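Flallo Set-Up Guide
Section 5: Bringing Your Tools Together in One Place

Welcome back! If you have worked your way through the earlier sections, you now have a Flallo account, a workspace with your company's name on it, and (we hope) at least one colleague who has accepted your invitation. In this section we are going to connect the other programs your team already uses, so that messages, files and tasks show up in a single list and you can stop hopping from window to window all day long.

Set aside a quiet stretch for this one. None of it is hard, but some of the steps ask you to sign in to other services, and it goes much more smoothly if you have those passwords handy before you start.

Before you begin

You will need to be a workspace owner or a workspace manager. If you aren't sure which you are, open your profile and look under your name. Ordinary members can connect their own mail and calendar, but they can't add anything for the whole team.

It also helps to write down, on plain old paper if you like, which programs your team really opens in a normal week. People are often surprised at how long that list gets, and there is no need to connect every last one of them. Start with the ones people complain about most.

5.1 Connecting your first tool

1. From the main menu, choose Connections, then Add.

2. Pick the tool from the list. The list is in alphabetical order, and you can type the first few letters of a name to jump to it.

3. Sign in when the small window opens. This is the other program's own sign-in page, so use the name and password you use over there and not your Flallo ones.

4. Choose what Flallo may read. For a first try we suggest "Titles and due dates only." You can open things up later.

5. Click Save and leave the page open until the gray dot next to the tool turns green. With a small account this happens while you watch. With a large one you have time to make a cup of coffee and drink most of it.

Note: If the small sign-in window never appears, your browser is probably blocking pop-ups. Allow them for Flallo and go back to step 2.

Caution: Don't connect the same tool from two different owner accounts. Each task will arrive twice, and taking the doubles out again has to be done by hand.

5.2 Choosing what lands in the shared list

Once the dot is green, everything the tool knows about will try to come in. That may be lovely for a team with a tidy task board. It is less lovely if your board goes back years, so please take a moment with the filters before you tell everyone to come and look.

1. Open Connections and click the name of the tool.

2. Under Bring In, choose Open Items. Finished items stay where they are and can still be found through search.

3. Under Limit, enter the largest number of items you want in the list. The starting value is 100 and the highest is 500. Most teams are happy with the starting value, and we would leave it alone for the first week or two.

4. If you want to leave out a project altogether, type its name under Skip. Capital letters don't matter, but spaces do.

5. Click Preview. Have a good look through it, and only then click Apply.

Note: The preview doesn't refresh on its own. If you change a filter, click Preview again.

5.3 Quieting the notifications

This is the part people thank us for! When you connect a tool, its own alerts keep coming just as before, and Flallo's come on top of them, so for a little while things may get noisier and you may wonder what you have let yourself in for. Bear with it and do the following.

1. In Flallo, open Alerts and choose Digest. Pick a time of day that suits the team. Right before lunch works well for many people.

2. Go to each connected tool and turn off its e-mail alerts there. Flallo can't do this for you.

3. Back in Flallo, mark the few people or projects that should always get through right away. Be stingy here. You can mark more at any time.

Caution: Digest mode also holds back reminders for meetings unless you tick Keep Calendar Reminders, which sits at the very bottom of the page and is easy to miss.

5.4 If your company uses Gastosen for expenses

Gastosen connects a little differently. In place of a sign-in window, it asks for a port number and a key. The port is 3856 unless your own office has changed it. You will find the key in Gastosen under Settings, then Sharing. Copy the whole thing, including the dash at the end, paste it into the Key box, and click Test before you click Save. Once it is saved, claims waiting for your approval show up in the shared list with a small coin beside them.
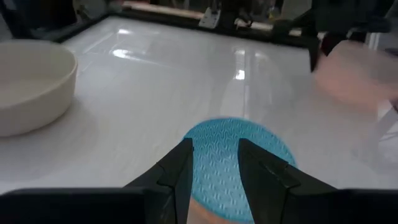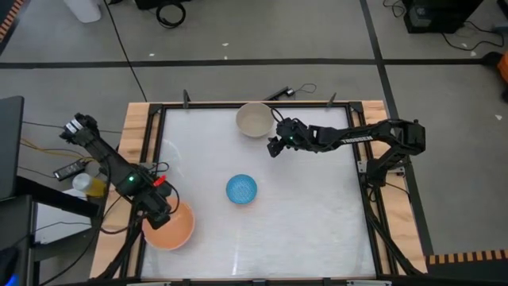

Black grippers, seen close up with a round blue object (first) and over a worktable with an orange bowl (second)

Reader comments

Ilse Hagedorn
Thank you for the bit on doubles in 5.1. My predecessor and I had both connected the task board, and I spent a whole morning thinking I was seeing things. Could you put that caution higher up the page?

Fotis Raptis
The key in 5.4 kept failing for me until I saw I had left off the dash. Works fine now. Is there any way to set a different digest time for each person? Half of our team starts very early and the others don't.

Gurnley
@Fotis, yes, but each person has to do it in their own profile under My Alerts. The owner can't set it for them. We've had it that way since March and it has been fine.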